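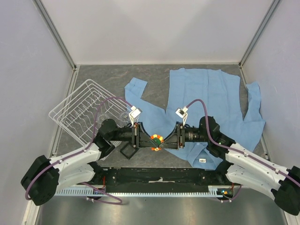 Home › Courses › Textiles and Clothing Care › Handouts › Unit 4

Unit 4: Shirts — cloth, construction and laundering

Course handout, Karkdale Adult College
Tutor: Kaiwen Xia
Revised November 15, 2025

12 shares | 3 comments

Read this before the practical session. Bring one long-sleeved shirt with buttons down the front. It should be one you wear, and it should need ironing. You will also need a notebook, a tape measure and a pencil. Irons and boards are in the room.

1. The cloth

Most shirts sold today are cotton, or cotton mixed with polyester. Linen and viscose turn up less often. The fibre decides how the shirt creases, how hot the iron can be and how much the shirt may shrink. The weave decides how it feels and how quickly it wears at the edges.

Poplin is a plain weave. The threads cross one over, one under, and the cloth is smooth and fairly thin. It presses flat easily and shows every crease an hour later. Oxford cloth is a basket weave, with two threads crossing together. It is thicker and hides creases better. The surface can pick up fluff. Twill has a slanting line across the face. It drapes well and resists creasing, but a very hot iron can leave a shine on it. Chambray is a plain weave with coloured threads one way and white the other. People often mistake it for denim, which is a twill.

To tell weaves apart, use the magnifier on the side bench and look at the inside of the shirt tail, where the cloth has had least wear. Draw what you see. A drawing of four or five threads each way is enough.

2. The parts

You should be able to name these by the end of the unit:

Collar — in two pieces on most shirts, the fall (the part that turns down) and the stand (the band that goes round the neck).
Yoke — the panel across the shoulders at the back. A split yoke has a seam down the middle.
Placket — the strip that carries the buttonholes or buttons. There is one at the front and a small one at each sleeve opening.
Cuff — single or double. Double cuffs fold back and need links.
Pleats — folds let into the back below the yoke, and into the sleeve where it meets the cuff.
Gusset — a small patch where the side seam meets the hem. Many shirts do not have one.
Interfacing — the hidden layer that stiffens the collar, cuffs and placket. It is either glued (fused) or sewn in.

Fused interfacing is the part most likely to fail in washing. If the glue lets go, the collar bubbles and cannot be pressed smooth again. Too much heat is the usual cause, whether from the wash, the dryer or the iron. Sewn interfacing does not bubble, though it can shrink at a different rate from the outer cloth and pull the collar out of shape.

3. Shrinkage

We keep a class record of shirts measured before and after washing. It now covers 191 shirts, all washed on the same cycle and dried on a line. The measurement taken is the collar, laid flat and undone, from the centre of the button to the far end of the buttonhole.

The two class test shirts are a good illustration. The Ralum shirt is poplin and was 40 cm at the collar when new. After its first wash it was 39 cm, and it has stayed there. The Nygård shirt is Oxford cloth and also started at 40 cm. It has not changed by any amount we can measure.

Points to take from this:

Most of the loss comes in the first wash or two. A shirt that fits exactly in the shop may not fit afterwards.
Sleeves shrink as well as collars, and people notice the sleeves first.
Tumble drying was left out of the record on purpose. We will look at it in Unit 6.

Measure your own shirt before the session and write the figure on the sheet by the door. If you have washed it many times, say so.

4. Washing

Read the care label first. The number in the washtub symbol is the highest temperature the maker advises, and you may go lower. A bar under the tub means a gentler cycle. Two bars mean gentler still. A hand in the tub means hand wash. A cross through any symbol means do not do it.

Undo every button, including the cuffs and any on the collar points. Buttoned shirts strain at the buttonholes when they are wet and heavy. Take out collar stiffeners. Turn dark shirts inside out.

Treat the collar and cuffs before the wash. Wet the line of dirt, rub in a little liquid detergent or plain soap, and leave it for ten minutes. Skin oil is what holds the dirt, and oil needs detergent and time. Scrubbing with a stiff brush will fray the fold of the collar.

Do not pack the drum. You should be able to put a flat hand on top of the load.

Stains we will cover on the day:
Ink — blot with surgical spirit on a clean cloth, from the back of the stain.
Tea and coffee — cool water at once, then detergent.
Grease — washing-up liquid, worked in dry before any water goes on.
Blood — cold water only. Warm water sets it.
Sweat marks — soak in an oxygen bleach solution. Chlorine bleach can turn them yellower.

5. Drying

Take the shirt out as soon as the cycle ends. Shake it hard twice, holding it by the tails, then pull the placket and side seams straight with your hands. Five minutes spent here saves more than that at the board.

Hang it on a wide hanger with the top button done up, or peg it by the tails. Pegs at the shoulders leave marks that take some work to get out. Keep coloured shirts out of strong sun.

6. Ironing

Iron while the cloth is still slightly damp, or spray it and wait a few minutes with the shirt rolled up. Check the dots on the label: one dot is cool, two is medium, three is hot. For mixed fibres, go by the one that needs the lower heat.

Order of work:

a. Collar, underside first, from the points towards the middle.
b. Yoke, with the shoulder over the narrow end of the board.
c. Cuffs, inside and then outside.
d. Sleeves, laid flat along the seam.
e. Front panel on the button side. Go between the buttons with the tip of the iron, never over them.
f. Back.
g. Front panel on the buttonhole side.

Press collars and cuffs. Pressing means setting the iron down and lifting it. Sliding it pushes the cloth ahead of the iron and leaves a small pleat at the edge.

Let the shirt hang before you fold it or put it on. Warm cloth takes a crease very easily.

7. Before next time

Write half a page on your own shirt: fibre, weave, type of interfacing if you can tell, and the state of the collar fold and cuffs. Note any repair it needs. Unit 5 is on buttons and turned collars, and we will use the same shirts.

The visit to the Brosesville laundry is now in April. There are 23 places. Put your name on the list by the kettle, and wear flat shoes — the floor there is wet most of the day.

Previous: Unit 3 | Next: Unit 5 | All handouts | Contact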